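Clearing and Marking a Walking Lane in a Shared Workroom

These instructions cover a small workroom where tables, desks and storage line the walls and people need to cross the middle with both hands full. The method suits wood-plank and other hard floors. It needs one person for the measuring and two for moving tables.

What you need

Tape measure
Painter's tape, 30 mm wide
Furniture sliders or felt pads
Cable guard, enough for each table edge that faces the lane
Hook-and-loop cable ties
One lidded bin for small items

1. Draw the room

Sketch the outline on paper and mark the doors, windows, outlets and any railing. Fixed items go in ink and movable items in pencil. Note which way each door swings. A door that opens into the lane takes its full swing out of the usable width.

2. Choose the route

Run the lane between the two points people walk between most often, usually the door and the main table. A lane beside a railing is acceptable if nothing is stored against the railing. Keep the route straight. If it has to turn, put the turn in the widest part of the room.

3. Tape the edges

Lay two parallel strips on the floor. Press the ends down firmly and leave the middle loose until both lines have been checked with the tape measure at three points. On planks, follow a seam for at least one of the lines.

Remove painter's tape within 8 days. Left longer, it can lift a soft finish. Rosário Ramalho left a strip down from December until spring and had to refinish two planks.

4. Move furniture out of the lane

Start with the heaviest piece. Unload the table, fit a slider under each leg, and push from the legs at low height. Do not drag a table by its top. Measure again once it is in place, including any lip or guard that projects past the legs.

Office chairs need separate treatment. A wheeled base extends beyond the seat on most models, so measure from the casters. Park the chair beside its desk with the back to the wall.

5. Deal with the floor items

Boxes on the floor are the most common obstruction. Put each one under a table or square against a wall with its long side parallel to the lane. Small containers go on a shelf or into the bin. A monitor on a stand should have its foot fully outside the tape.

6. Secure cables

Route cables along table edges and down one leg. Fit the guard where a hip or sleeve could catch. Tie any slack in a flat coil and fix it to the underside of the table. No cable crosses the tape.

7. Walk the lane

Carry what you normally carry, one item in each hand, arms forward. Walk the route both ways at normal speed, then stop in the middle and turn once on the spot. Look down past your hands at your feet. Anything touched or stepped around goes back to step 5.

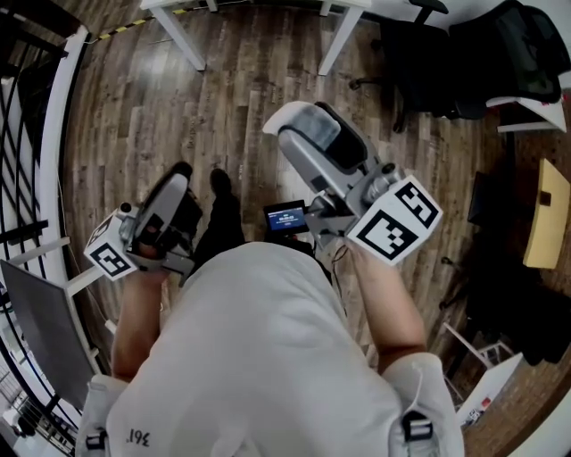 Standing with both hands full, table and office chair at the far side.

8. Record the layout

Mark the final positions on the sketch in ink and pin it by the door. Recheck after any delivery or change of furniture.

Revised Sat 10 February by Celeste Guerreiro. Step 4 corrected following a note from Jaime Guerreiro.

Contact | © Clestis Workroom Guides | Back to top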